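4. Resting posture of non-woven carry bags on a shared work surface

4.1 Scope

This section covers the carry bags. The rigid containers were treated in Section 3 and come back here only where they limit the room a bag has. Three conditions were of interest: a bag that stands on its base, a bag that leans on something, and a bag that lies on a side panel. The codes U, L and T are used for these throughout, and a bag that could not be placed in one of them by both coders was left out of the main table.

The carry bags were of the light non-woven type sold at checkouts. They have no frame, and their shape at rest depends on the stiffness of the panel fabric, on the fold lines left from storage, and on whatever is inside. The supply came through Ploltano in flat bundles. Bags were taken from the bundle in the order they lay and were not ironed, steamed or pre-shaped. A bag with a torn seam was set aside.

Handles were coded separately from bodies. In earlier work at Zaltovcombe the handle had been treated as a passive strip with no bearing on posture, and its position was not written down. We found this hard to defend. A handle that falls across the front panel covers the part of the bag a person looks at when judging which way it faces, and a handle that falls across the mouth has to be moved before anything can go in. Handle position was therefore given a code of its own: front, mouth, side, or raised.

Figure 1. Two bags of the same green fabric, one upright (U) and one tipped (T). On the upright bag the white perforated handle falls in a long loop across the front panel and folds over slightly at its lowest point.
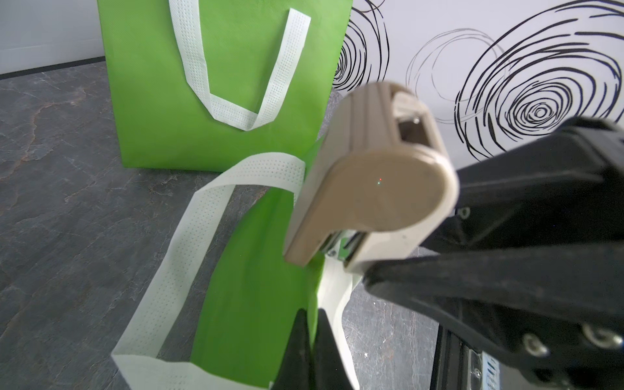 Page last changed: 05/03/2022

The pair in Figure 1 shows why a single code for bag and handle together was dropped. The upright bag is U with handle front. The tipped bag is T, with its opening turned to one side and its handle running from the top down along the edge of the body. Under the older scheme both would have been entered as "green bag, handle down", and the difference that matters for loading would be lost.

The perforation of the handle deserves a short note. The rows of small holes give the strip a texture that is easy to pick out against a smooth or lightly textured panel, and coders working from pictures reported no trouble in following a white handle over green fabric. Bags with a handle in the same colour as the body were harder, and agreement on them was lower. They are kept in the data set but reported in their own column.

4.2 The surface and what shares it

The work surface has a grey marble pattern with lighter veining. It was picked for the study as a common domestic finish. Its drawback is that small pale debris stands out sharply on it while dark debris does not, so the notes on surface cleanliness lean toward crumbs and specks. We make no use of those notes below.

Walls behind and beside the surface are white with large black spirals and circles. Coders were told to ignore the pattern. It did help in one respect: the edge of a bag seen against a motif could be traced with more confidence than one seen against plain white, where a pale trim band tended to merge with the wall.

Small rigid items were present alongside the bags in much of the work. These matter in two ways. They take up area, and they can act as a stop for a bag that has begun to slide. A square-sided spice jar is a fair case. It has a small base and a lid with a ribbed edge, and when filled it will hold its place against a light bag that settles on it. Whether it does so against a loaded bag was tested apart and is reported in Section 5.

Jars were coded for position (front, middle, back, corner) and for fill. Fill was read by eye through the glass as low, half, near shoulder, or full. Powdered contents gave the most even level and were the easiest to read. Whole seeds and leaves left a sloping surface, and in those cases the lower side was taken.

Paper was a further complication. A ruled notebook page lying near the working area was entered as a flat item, with no height, yet a bag handle that comes to lie over the edge of a page can drag it when the bag is lifted. Flat items were added to the sheet in April, and records made before that month were coded again from the pictures.

Figure 2. Glass jar of brown ground spice, upright near the back corner. Position: back. Fill: near shoulder. A ruled page with checkbox marks down its margin lies to the right.

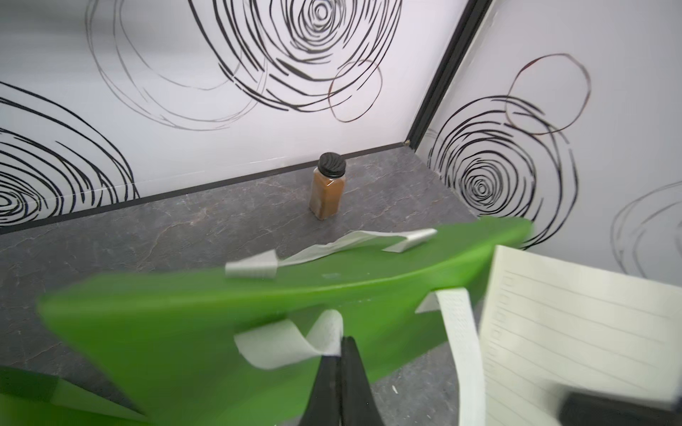
4.3 Coding procedure

Each record was read by two coders working apart. They were given the picture, a blank sheet and the written definitions, and had no access to the order in which the records were made. The definitions were as follows.

U: the base seam touches the surface along most of its length and the side panels rise from it. A slight lean is allowed if nothing is holding the bag.

L: the bag is off the vertical and is in contact with another object that appears to be bearing on it. Where contact was visible but its effect was in doubt, the coder wrote L with a query mark.

T: a side or face panel is the main contact with the surface, or the bag rests on a bottom corner with the body well away from vertical.

The last clause was added after the first round. Corner rest is common in soft bags and had been split between L and T with no pattern that we could find. Moving all corner rests to T raised agreement at the cost of a broader class.

In total 2321 records were coded. Records with a query mark from either coder were read again by both together, and the joint reading was entered. We did not resolve a query by vote. If the two coders could not agree after the second reading, the record stayed in the file with no posture code and was counted as missing in the tables.

The order of coding was body first, handle second, neighbours third. Neighbours were limited to items close enough to touch the bag if it fell flat. A toaster at the back of the surface might therefore be a neighbour of one bag in a pair and not of the other. Cups and small boxes behind a bag were entered only when enough of the item could be seen to name it. An item partly hidden by the bag was entered with its general class, such as "cup" or "box", and no further detail.

4.4 Paired bags

Paired bags gave the least settled results. When two light bags are set side by side, each may rest on the other, and the code for one then depends on the code for its partner. The definitions above deal with one bag at a time and give no direct help here.

Figure 3 is typical of the pairs that caused difficulty. The left bag is tilted on its side with a bottom corner toward the middle of the table. The right bag stands more upright. The two lean toward each other with a gap of table between them, so neither can be coded L on account of its partner. Under the rules the left is T, and the right is U with a query mark for the amount of lean.

Figure 3. A leaning pair with open table between. At the back left, a pale mint-green toaster with two slices of toast standing in its slots.

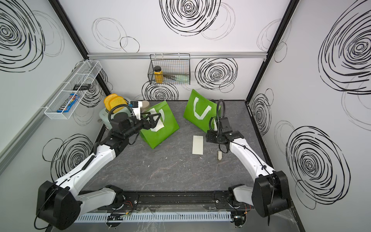

One reader of the draft objected that a pair of this kind should be coded as a single object, on the grounds that anyone about to fill the bags deals with them together, straightening one and then the other, and that the separate codes describe a choice no shopper makes. The same reader asked whether the T code for a corner rest overstates the effort of setting such a bag upright.

We accept the second point in part. A bag on its corner often needs no more than a small push, while one flat on its face has to be picked up by the handle or rim. The breadth of T is a weakness, and a finer split is planned. On the first point we have kept separate codes. Pairs differ within themselves too often for one label to serve, and the handle codes in particular do not combine. A joint code can be built from two separate ones afterwards; the reverse cannot be done.

For loaded bags the question is simpler. With 2000 g spread over the base, the panels are held out from inside and the fold lines from storage lose most of their influence. These trials were run at Clavodport with the same type of bag and are set out in Section 5. Only the handle codes carry over from one set to the other without change.

4.5 Crumpling

Crumpling was entered as present or absent. We had hoped to grade it on the Pitkänen scale, which gives a number to the share of the panel that departs from flat, but that scale was made for cloth hung from one edge and gives unstable values for a bag that stands or leans. A crumpled panel also hides its own area, and a reading of the share is then partly a guess.

In Figure 4 the left bag is crumpled, with the handle loops folded over its front, and is entered as crumpling present, handle front. The right bag shows its white handle in a V and stands more upright. Neighbours were read with the rule in 4.3. The wire basket on the back wall, with its yellow jar and a few thin utensils, is off the surface and was not entered. The shelf basket on the left wall, which holds among other things a blue M&M's package, was left out on the same rule.

Figure 4. Crumpled bag (left) and more upright bag (right), both tilted. Toaster and beige cup to the left.

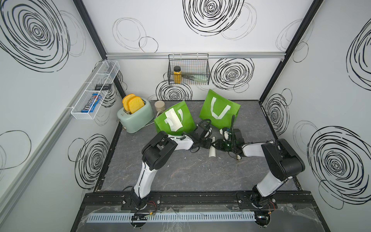
Prepared by: Household Packing Group, Zaltovcombe

Storage on the walls has an indirect effect all the same. Jars and packages kept in baskets leave more free area on the surface, and a bag with free area round it is more likely to end in T than one held between neighbours. We did not control for this. The number of items stored off the surface was not written down in the early records and could not always be read from the pictures later, as the baskets were not in view from every position.

Two limits should be kept in mind when reading Table 6. The bags came from one supplier, and a stiffer fabric would be expected to shift records from T toward U. The codes also describe a bag at rest at one moment. A light bag may go on settling for some time after it is let go, and a record made early in that period may carry a different code from one made at its end. Settling time is taken up in Section 6, along with the trials on bags stored rolled.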